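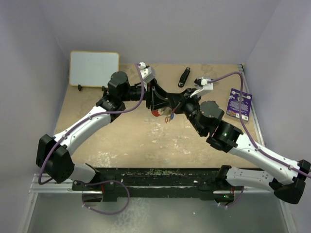
Two arms, one tabletop: the work cell at Pernell's Priltmont workshop, with a small red-and-white object held between the grippers.

PERNELL OPENS ITS DOORS, AND ITS ROBOTS TAKE THEIR TIME

Priltmont, August – Pernell, which builds and trains two-armed work cells for small manufacturers, let the public into its Priltmont workshop this month for the first time. The open day drew 133 visitors between ten in the morning and four in the afternoon, several of whom stayed far longer than they had told their families they would.

Most of them stayed in front of the same tabletop. The demonstration cell has two arms mounted on one rail, reaching across a wooden work surface that has seen better days and a good deal of practice. The job on the program was handling small parts between the two grippers: pick up, hold, turn, pass over, put down. A person does this while thinking about lunch. A pair of robot arms has to be taught it, and Pernell's engineers spent the day doing the teaching in public.

"We talked about showing a film of our best runs," said Flurina Berchtold, managing director of Pernell. "Then we remembered that everyone in our business has a film of their best runs. So we showed people a Tuesday-morning sort of robot instead. It drops things. It also picks them up again, and I think visitors liked that part more."

The company kept a public tally by the door. Of 200 attempted handovers, 14 ended with the part on the table. Each drop was greeted with a groan from the crowd, and a ten-year-old from Besatham asked whether the arms could hear it. They cannot.

Idris Humphreys, who leads the handling team, ran four sessions and answered questions in between. The most common one was whether the arms could fold laundry. The second most common was when.

"I tell people that a shirt is a much harder customer than a plastic part," Humphreys said. "A plastic part is the same shape when you let go of it. People nod politely and then ask about fitted sheets."

Guests from local industry had a separate hour before the doors opened. Among them was Ferdinand Bühler, production manager at Thaler, a Besatham maker of fittings that has been talking to Pernell about a trial cell for its sorting benches. Thaler's staff currently sort small mixed parts by hand, a job Bühler described as "important, steady work that nobody has ever requested."

"I came with a list of objections," Bühler said. "I still have the list, but it's shorter. What I want to know now is how long it takes my own people to show the arms a new part. If the answer is a morning, we can talk. If it's a season, we'll keep our stools."

Pernell puts the answer at a single shift for simple shapes. It declined to give a figure for difficult shapes, beyond noting that they are difficult.

Rahel Hubmann, who trains customers' operators, gave visitors a chance to talk through a teaching session step by step. Her advice was to slow down, since new operators tend to hurry, and the arms learn the hurrying along with everything else. Alois Egger, a retired toolmaker who spent his working life in Priltmont, watched two full sessions with his arms folded before delivering a verdict. "Slow," he said. "But so was I, the first year."

Refreshments were served by humans – the company would like it known that this was never in doubt.

Pernell plans to repeat the open day next summer and will take group visits from technical schools before then. Groups are limited to 14 people, as the space around the cell is tight and everyone wants to stand at the front. Manufacturers interested in a trial can bring a handful of their own parts for a first look. Bringing laundry is discouraged.

About Pernell
Pernell designs two-armed work cells for handling and sorting small parts, and trains the people who run them. Its workshop and offices are in Priltmont.

Press contact
Rahel Hubmann, Pernell, Priltmont, extension 2103
Interviews and workshop visits by arrangement.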